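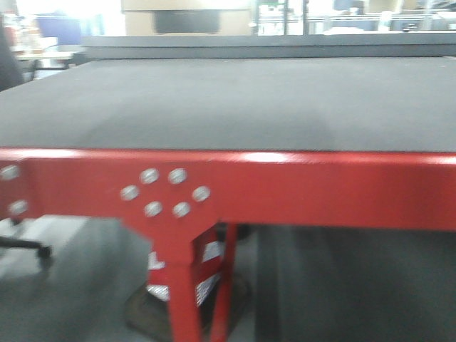

Workshop Benches, Heywood Unit 2

By Imogen Hebden
Posted in: Workshop / Furniture / July

The benches at Heywood were put in over a couple of weeks, replacing a set that dated from 1966. Cornel Husar drew up the layout and Aba Abubakari ordered the parts through Ulberg. The budget was $400 a bench, and we came in a little over.

Front rail and leg, red paint on metal with a dark gray top. Six bolts hold the gusset plate at this corner. The leg is square tube, with a slimmer diagonal brace next to it.

We went with a matte top so small parts would show up under the overhead lights. The red was Nawal Metwally's choice, to match the doors on the Flemach cabinets along the back wall. Touch-up paint is on the shelf by the sink, code 544.

Please check the bolts at the start of each month and write your initials on the sheet. Don't drag vises along the front rail. Two of the old benches are still in the yard if anyone wants them. Ask Lacey Mellor before the end of July.

Tagged: benches, steel frames, Heywood, shop floor

We use cookies to remember your settings and count visits. Accept all | Manage choices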